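4. Findings: what people keep, and what they say about it

4.1 The drawer, the shelf and the spare room

We asked each household to show us where its old electronics were. Every one of them began by saying there weren't any. This went on until somebody opened a closet.

The pattern in Batley was steady enough that our interviewers stopped remarking on it. Phones go in a kitchen drawer, usually with the takeout menus. Cables go in a bag, and the bag goes in another bag. Anything with a screen goes under a bed, face up, as if it might want to look at the slats. Larger items work their way outward through the house over the years, from the desk to the spare room to the garage, at a pace that one respondent compared to a glacier and her husband compared to her husband.

Of the 400 households in the mail survey, we visited 40. The visits were meant to take an hour. Most took longer, partly because of coffee and partly because the respondents had begun, in our presence, to sort things. Mabula's field notes from Billbridge record a man who spent much of the interview trying to find the charger for a camera he had just told her he was throwing out. He did not find the charger. He kept the camera.

4.2 Reasons given

The literature on storage before disposal tends to treat keeping as a failure to get around to something. Our respondents would partly agree. "I haven't gotten around to it" was a common first answer. It was seldom the last one, and when interviewers left a silence after it (Ambrosio is very good at this) a second answer usually came along.

Second answers fell into three groups. The first was fear about data. People believed that a dead computer still held their tax returns, and they were often right. The second was remembered price. A machine that had cost a month's rent could not be put out with the bottles, whatever it was worth now, and respondents could quote the original price to the dollar years after forgetting the model. The third was parts. Somebody, someday, would need a part.

We had expected the third group to be mostly men with workshops, and a few of them were. The larger share were people who had never opened a computer and did not plan to. They were keeping parts on behalf of an imagined person who would come and ask for them. In Magbanua this person was generally a nephew.

4.3 The trouble with parts

The belief in parts deserves more respect than we first gave it. It rests on a correct idea, that a machine which no longer works is made mostly of things that do. Where it goes wrong is in timing. By the time the nephew arrives, the memory no longer fits anything he owns.

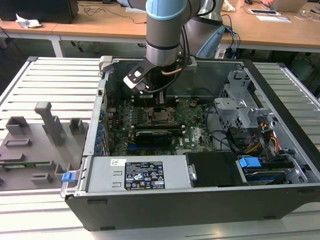 Figure 3. Desktop tower on its side, interior exposed.

Respondents who kept desktop towers differed from those who kept laptops in how they talked about the inside. Laptop owners spoke of the machine as one thing, alive or dead. Tower owners, even the ones who had never lifted a cover, spoke of it as a container. Once the case is open it is easy to see why they might: in the tower in Figure 3 the graphics card, the memory slots and the metal frame around the processor socket each have their own place on the green board, and a small Dell logo sits among them like a name on a mailbox. A thing laid out this way seems to invite saving in pieces. Padilla has suggested calling it the pantry effect, and we have not been able to stop her.

The effect did not make tower owners any more likely to use the parts. They kept the whole machine longer, in the larger room, and were more annoyed by the question. Asked what would make them let it go, most named a drop-off point that would take the drive out while they watched. The Jodance depot offered this during our second round of visits, and we return to its records in Section 5. One respondent said she would give hers up when her nephew had been asked directly. She had not yet asked him.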